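Flosville Community Hall, Room 5
Walkthrough checklist with comments, May
Filled in by: Talha Cheema
Copy to: Kamran Mengal

Rating: OK / Fix / Recheck. I have used Recheck wherever somebody told me a thing was done and I could not see it done.

1. Front door and closer
Rating: Fix
The closer was adjusted by Restik last fall, according to their invoice. It still slams. I let it go 5 times and it slammed every time. The invoice says "tested and working," and I would like to know who was standing there for the test. Strike plate has one screw missing.

2. Exit sign over rear door
Rating: OK
Lit. Battery held when I pressed the test button. I only held the button for a minute, so don't read too much into it.

3. Rear door, inside
Rating: Fix
Opens freely now. On my last visit a stack of folding chairs was leaning on it, and I was told that was a one-time thing. There are scrape marks on the paint at chair height, fresh ones over old ones. Tape a line on the floor and keep the chairs behind it.

4. Fire extinguisher by the sink
Rating: Recheck
Needle in the green. Tag is present but the initials on it are the same pen and the same slant for 3 months running, which looks to me like one person signing all of them on one afternoon. Maybe not. Kamran, please ask.

5. Smoke alarm
Rating: OK
Loud. The date on the back is readable and within its life.

6. Outlets, wall side
Rating: Fix
2 of the outlets have loose faceplates. The one nearest the window holds a plug so weakly that it drops out under the weight of its own cord. Imitz quoted for the whole room when all I asked about was these. I'd get another price before saying yes.

7. Extension cords
Rating: Fix
The brown one goes in the trash. It was supposed to go in the trash last time too, and I found it coiled up neatly in the closet. I have cut the plug off.

8. Power strips
Rating: Recheck
The new Kiani strip has a switch that lights up. A light on a switch says there's power, nothing more. I was told it has surge protection. The box is gone and I can't find it written on the strip itself.

9. Floor
Rating: OK
Dry, no lifted edges. The mat at the door curls at one corner, so flip it or replace it.

10. Ceiling tiles
Rating: Recheck
Brown ring on the tile above the closet. Everyone says it's an old leak. I drew around it in pencil on Friday. If the stain crosses the pencil, it's not an old leak.

11. Closet shelving
Rating: Fix
Paint cans on the top shelf, over head height, one with the lid only resting on. Move them down. The shelf brackets are rated for 58 pounds each if the sticker is to be believed, and I would not lean on a sticker.

12. Tables, lamps and tabletop items
Rating: OK, with comments
Table lamps should sit on a flat surface with the shade straight and nothing draped over it. Glass goes back in the cupboard at the end of the day. Tablecloths get shaken outside, and please keep the hems short enough that people don't step on them.

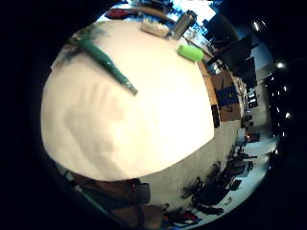
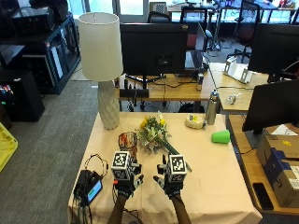

13. First aid box
Rating: Fix
Box is on the wall and the sign is right. Inside: plenty of small bandages, no large ones, and an eye wash that has expired. The contents list taped in the lid has every line checked off, including the large bandages.

14. Hot water at the sink
Rating: Recheck
Too hot for me to keep my hand under. The heater dial has no numbers left on it. Get a thermometer on it before anyone tells me it was turned down.

15. Sign-out sheet
Rating: Fix
Last name on it is mine, from the previous walkthrough. Either the room has been empty since then or the sheet isn't being used, and the trash can was full.

Items carried over from last time: 1, 3, 7. I will look at those first on the next visit, and I'd like to see the receipt for the closer before I do.

T. Cheema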